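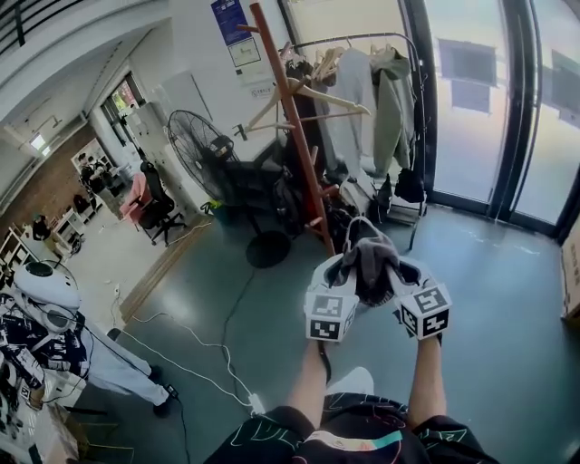

Coat stand, garment rack and fan, window side.

Wooden coat stand: one side overloads, bags end up on the floor
posted by Pultard60

The corner has a wooden coat stand with angled pegs and, to the right of it, a black metal garment rack with an arched top rail. The rack takes a hoodie and a jacket without trouble. The stand is the problem. With two winter coats on the same side it leans, and last Friday it went over towards the fan. Bags now get piled at its foot, so the base is hard to reach for cleaning.

Can the stand be made stable without screwing it to the floor, or should everything move to the rack? The floor is glossy and I would prefer not to mark it. Wall fixing is awkward as there is glass on one side and notices on the other.

Harasym
Two separate faults are possible. Check them in this order.

Empty the stand and press down on each peg in turn. If the base rocks, the feet are uneven or a joint has worked loose. Tighten whatever fixings are underneath, then pack the short foot with felt. Felt will not mark a glossy floor but it does slide, so use rubber pads if the stand tends to creep.

If it doesn't rock, the load is off centre. Put the heaviest coat on a low peg and the next heaviest directly opposite. Upper pegs are for hats, scarves and an empty hanger. A full rucksack on a top peg will defeat any base of that width.

The bags want a low shelf or a crate beside the rack. Move the fan at least 60 cm away before you test anything, as sleeves should not hang near the grille.

Gundon_905
get rid of the stand. rail is better, hangers keep the shoulders in shape. mine has been up since August with no bother

Ploma
Agree with Harasym on the pegs. One addition: a flat steel weight of 2000 g on the base made a clear difference to ours. Stick felt to the underside first. Fold hoodies over a hanger on the rail if the hoods keep slipping off the pegs.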